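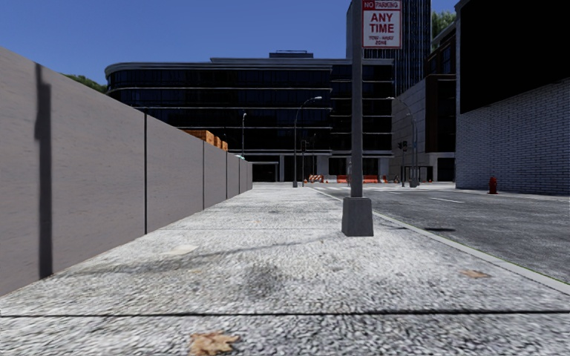 Simulated sidewalk with a sign pole near the curb and dry leaves on the pavement.

Workshop tips: sidewalk rules for a small delivery robot

These are the rules we keep on the wall at Indach. Thịnh Quách wrote the first list in June and I add to it when something goes wrong.

Drive the route in simulation before you take the robot outside. We ask for 12 clean runs.

Keep 40 cm from any pole, and measure from the base, because the base is often wider than the pole.

A leaf is not an obstacle. If the robot stops for leaves, adjust the height filter and do not switch off the sensor.

Shadows and stains must not change the speed. Test with low sun also.

Cross expansion joints straight, never at a small angle. Small wheels can turn in the gap.

Never park in front of a hydrant or on a curb ramp, even for one minute.

Stop fully at the crosswalk and wait for the operator to confirm.

Wipe the camera glass with a soft cloth every 10 runs. Paper towel makes scratches.

Write down every stop, also the short ones.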